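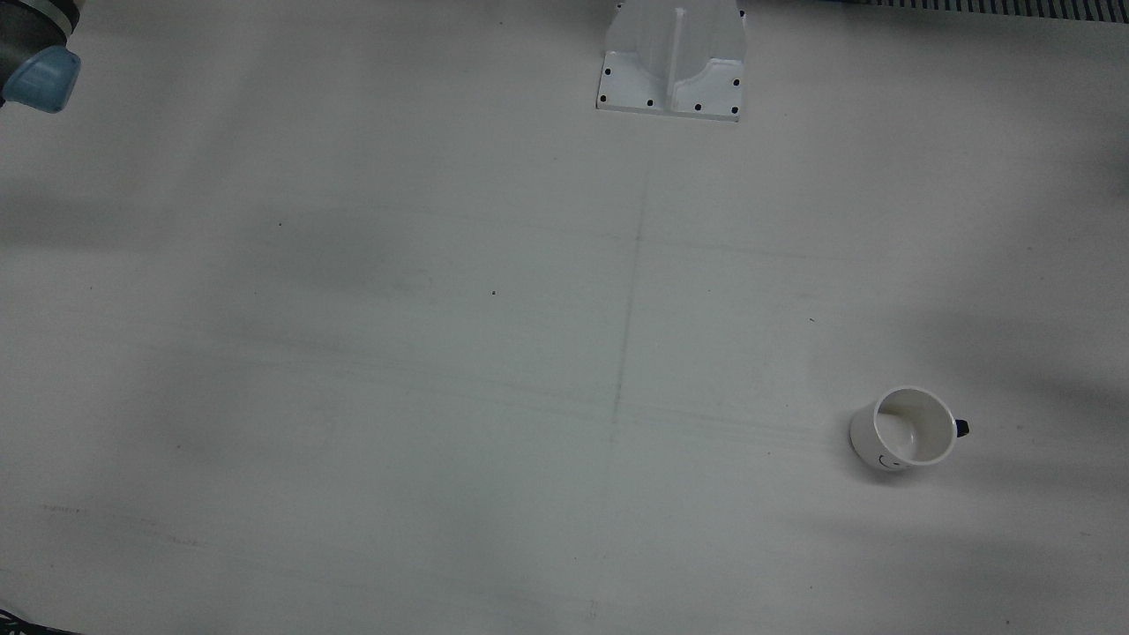 Figure 1. Bench 2 with the mug in the lower right of the work surface.

Progress report, Furum placement project
Reporting period from March to the end of July
Submitted to the Nostport program office, 30 Jul 2025

1. What the period was for

The work plan for this period had two parts. The first was to finish the demonstration set for the "ball in mug" task. The second was to train a first placement policy on that set and report how it does against the scripted baseline. The first part is done. The second is done for the right arm only, and the two-arm version has moved to the next period.

2. Data

We recorded 200 teleoperated demonstrations of the task. Each one is a single attempt to put a ball into a mug standing on the work surface. Start positions for the mug were drawn from a grid that covers the reachable part of the bench, including the lower right, where the arm has to stretch and the wrist angle is less comfortable. Operators were told to let go only when the ball was inside the rim, and to leave the mug alone if they bumped it.

The fixed camera was used for all recordings. We kept its position the same through the whole period so that the older episodes from March could stay in the set. Mug angle was not controlled. It varies from one episode to the next, and we left it that way on purpose.

Labeling took longer than planned. The Flokon annotation tool marks an episode as finished when the gripper opens, and for this task that is too early, as the ball can still bounce off the rim. We changed the rule so that the end of an episode is judged from the last camera image, and relabeled everything recorded before the change.

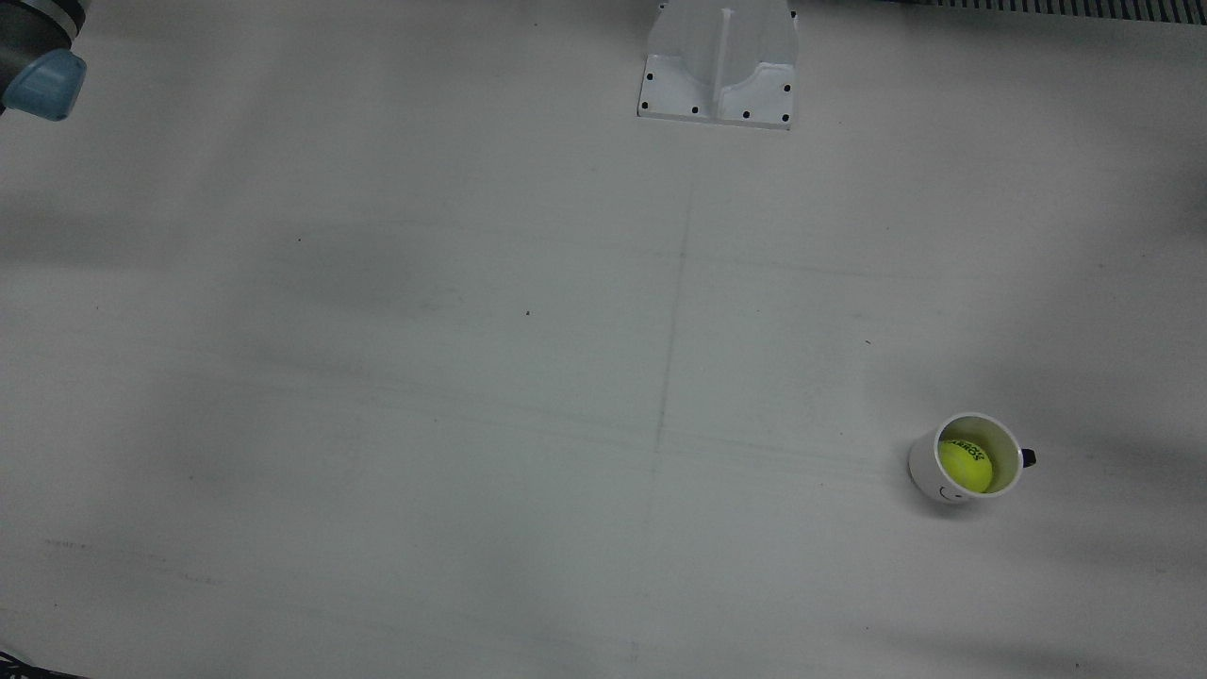 Does the policy need to know where the mug is before it starts?
The position is not given to it; it works from the camera image and the joint readings, and has to find the mug by itself.

3. Results

The policy was tested on mug positions held out from training. It placed the ball in 95 percent of trials. The scripted baseline was lower, and most of its misses came from positions near the right edge of the reachable area, where small errors in the calibration matter more. The learned policy corrects for these on the way down and the script does not.

The failures we looked at were mostly of one kind. The arm arrives over the mug, lowers, and releases while the ball is still touching the rim. In a few trials the ball went in anyway and these were counted as successes, which we mention because a stricter count would give a lower figure. We plan to report both counts next time.

White mug on a pale bench was a concern at the proposal stage, and it does cost something. Position estimates are noisier when a soft shadow falls next to the mug. Training with brightness changes helped – we did not need to change the lighting or cover the surface.

4. Delays and changes

Training runs on the Tautahi cluster were held up for 10 days by a storage problem. This is the main reason the two-arm work did not start. No data was lost.

We dropped the planned comparison with a depth camera. The results with the color camera alone are good enough that the comparison would not change what we do next, and the time is better spent on the second arm.

Spending is within the approved budget. No change to the equipment line is requested.

5. Next period

Record a two-arm set in which one arm steadies the mug. Add mugs of other colors and sizes. Rerun the held-out test with the stricter count and include the baseline in the same table. The policy code and the relabeled episodes will go to the program office together with the next report – the episode format is unchanged, so the existing loader should read them.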